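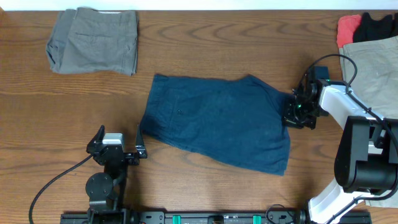 According to one of the operators at Fiment, the hardest part of teaching a robot to handle clothes is to forget how your own hands do it. She has folded laundry all her life, she told me, and in her first week this was of no help at all.

Fiment is a small firm which records demonstrations. A person guides two robot arms through a task by remote control, the movements are stored, and later a program learns from them. Cloth is now the largest part of the work. I spent a morning there and spoke with the operator and with the engineer who leads the recordings. Both asked me to leave out their names, and I respect this.

I wanted to know first why they chose clothes. "A cup has always the same shape," the engineer said. "A pair of trousers has a new shape each time you put it down. You cannot write a rule for this. You have to show it, and then show it again from a worse starting position."

The showing is done with a pair of handles made by Vestent. When the operator closes her fingers, the gripper closes. What she does not receive is the feeling of the cloth. "I look at the wrinkles," she said. "If a wrinkle becomes a straight line, I am pulling too much. At the beginning I looked at the gripper all the time, and this is wrong. You must look at the cloth."

She works for 26 minutes and then rests. The rule came after they compared early and late recordings of the same shift. In the late ones the operator hesitated more, and the trained arms hesitated in the same places. "It copied my tiredness," she said, and she did not seem very happy to remember it.

Before the handles they tried the older way, where a person stands at the table and moves the arm directly by hand. I asked if this is not more natural. The engineer agreed that it is, for one arm. "With two arms you need both your hands to hold them, and your body is in front of the camera. For screws and boxes we still do it. For cloth, no."

The collection had 3,849 recordings on the morning of my visit. Not all of them are good, and the engineer does not want them all to be good. A part of them shows a missed grasp and then the correction. In May the team removed these from the training as a test, and the arms became helpless as soon as the first corner slipped. They were put back after two days.

The recordings go to Mondeck, where the training is done, and a hotel laundry called Swanepoel has asked to see the result when it is ready. About the date the engineer was careful. Towels, he thinks, are close. Shirts are another matter, mainly the sleeves.

My last question was for the operator: does she fold differently at home now? She laughed. "Slower," she said. "I take one corner and I wait. My family finds it very annoying."

Feb 8, 2018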